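Provisions Office, Gourlay House
Duty Diary
Monday, October

Entry by Flora Tennant, Provisions Officer

The office opened at 7:40 a.m. The overnight book contained one item, a note from the night desk that the corridor door had again failed to close on its own. This was passed to Calum Drummond in Building Services, who attended before nine and adjusted the arm. The door has closed correctly since.

The Sketent delivery arrived at 8:15, earlier than the time given on Friday. It was received at the side entrance by Kenna Leckie, who checked it against the order sheet. The sheet called for 203 cases and that number was received. Two cases were wet along the bottom edge. They were opened at the door, the contents were found to be dry, and the cartons were thrown out. The driver was asked to note the condition of the cartons on his copy and did so. A letter will go to Sketent this week concerning the way loads are stacked in bad weather, as this is the second such note since the start of term.

From 9:30 the morning was given to the sorting of mixed stock. The term has begun with a large quantity of single items left from opened cases, and these had been placed wherever there was room. The position reached last week was that all such items would be brought to the sorting table, gone through in small lots, and placed by kind before anything was returned to a shelf. Packets and lidded goods are to be kept apart. The two bins stand together at the far edge of the table and the two white trays at the front, and all staff are asked to leave them in those positions between lots.
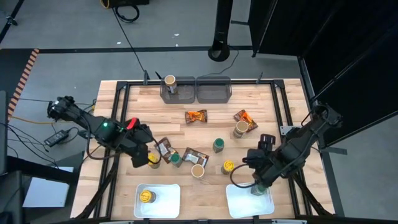

Dougal Baxter raised the question of whether lid color is a sound basis for sorting. His concern is that a supplier may change a lid without notice, and that a system resting on color would then fail. The point was accepted in part. Color will be used for the first pass only, with yellow, green and tan kept separate, and the label will be read before an item is shelved. Where the color and the label do not agree with the shelf card, the item is to be held back and shown to the duty officer. Mr. Baxter has agreed to write new shelf cards in larger type. The present cards were made for the old room, where the shelves were lower and could be read without a step.

The first lots went slowly. Packets were the chief difficulty, as they slide over one another and come to rest against the cans. It was agreed that packets should be laid flat with the label up where possible, and that nothing should be stood on top of them. I had to repeat this instruction in the course of the morning, once to myself. The second difficulty was dates. The date on the Clumala packets is printed along the seal in pale ink and cannot be read under the ceiling light at the east end of the room. Miss Leckie took these to the window. A desk lamp has been requested.

The room closed for lunch from 12:15 to 1:00. Soup was sent over from the main kitchen with the compliments of the cook, and was much appreciated.

At 1:10 a telephone call was received from the Broltero residence asking whether its snack allotment could be brought forward from Thursday to Wednesday on account of the open evening. The request was granted. Broltero will receive 87 packets and one carton of mixed lidded goods. It was made clear that the mixed carton would be made up from sorted singles and that no particular flavor could be promised. The residence confirmed that this was satisfactory and that it would send its own cart.

Sorting resumed after the call. Anwara Munasinghe joined the work in the afternoon, having completed the linen count, and took over the record sheet. She proposed that the sheet be changed so that packets are entered by color and label before they are entered by product name. Under the old sheet the orange packets and the brown packets with the white label had been written on a single line, and the totals could not afterward be separated. The change was adopted at once, and the morning figures were copied across in her hand. The old sheet has been kept behind the new one in the folder.

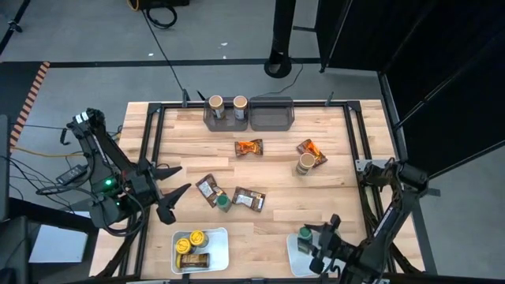 There was some discussion of the trays. Mr. Baxter would prefer that each tray hold one kind only. Miss Munasinghe holds that a tray is a place of passage and may carry a packet together with lidded goods, provided that it is cleared before the next lot is set out. I have allowed the second practice for the remainder of this week. The matter will be looked at again when the backlog has been cleared, by which time there may be no further need to discuss it.

Any item found on its side is to be set upright and its lid checked with the thumb before it goes forward. An item with a loose lid is not to be shelved under any circumstances. The red crate beneath the sink in the wash-up room has been set aside for these, and its contents will be entered separately.

Stock on hand at the close of the day, cases and singles together as the ledger requires, was entered at 2,394. This does not include the emergency cupboard, which is counted at the end of the month. The figure was read back by Miss Leckie and signed by both of us.

Matters carried forward to tomorrow: letter to Sketent (F.T.); shelf cards, first set (D.B.); desk lamp, if delivered; Broltero carton to be started after ten; missing step stool, last seen outside the linen room.

The table was wiped down at 4:50 and the lights at the east end were turned off. Mr. Drummond looked in at five to try the corridor door once more. Keys returned to the desk at 5:05 p.m.

F. Tennant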